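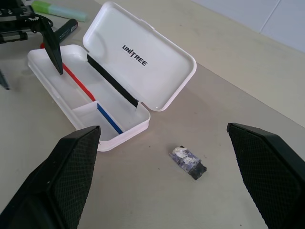

Automation Group: Packing and Sorting Examples Now Being Recorded

6 September 2021

The Automation Group at Vakness has begun recording the second set of examples for the Zarance learning system. The work is carried out at the Tukgate building and is expected to continue into November. Departments that share the ground floor are asked to read the notes at the end of this item.

Zarance is intended to learn small handling tasks from examples given by people. An operator guides two robot arms through a task from start to finish, and the system stores the movement of the arms together with the views from the cameras mounted near the grippers. The first set, completed earlier in the year, consisted of 255 accepted examples, nearly all of them involving a single object on a clear surface. The present set concerns cases and their contents. The operator works at a pale tabletop with an open white plastic case, thin colored strips in its compartments, and small items such as a marker and a highlighter within the same working area.

Cases were chosen for this stage for several reasons. A hinged lid takes up space on the table when it lies open, and the arms must pass over it without pushing the base out of place. A divider leaves little room for the fingers. Thin strips are hard to pick up from a smooth surface, and an arm that closes a little too early will miss them entirely. Operators have been instructed to work at a steady pace and to let a poor grasp stand if it can be corrected within the same example. Corrections of this kind were largely absent from the first set, and the reviewers at Bodin have asked that more of them be kept.

To date, 349 examples have been recorded under the new instructions, of which 62 have been returned by Bodin for a second review. The most common reason for return is an early stop, in which the operator ended the recording before the arms had moved clear of the case. A smaller number were returned because the written task label did not match the work performed. Labels are now to be entered before the arms are moved, and any change of plan during a recording requires a new example.

The position of the case is to be changed between examples. Operators should vary both its angle and its distance from the arms, and should move the loose items as well. Examples in which the layout has been carried over unchanged will be accepted only where the session sheet calls for a repeat.

Staff are reminded of the following arrangements at Tukgate:

The overhead lights in the recording area are to remain on during all sessions.

Items on the worktable should not be borrowed or tidied away, including pens and markers.

Visitors must sign in at the front desk and remain behind the floor line while the arms are powered.

Staff who wish to train as operators may apply through their department office. Training takes 2 sessions, and no earlier experience with robot arms is required.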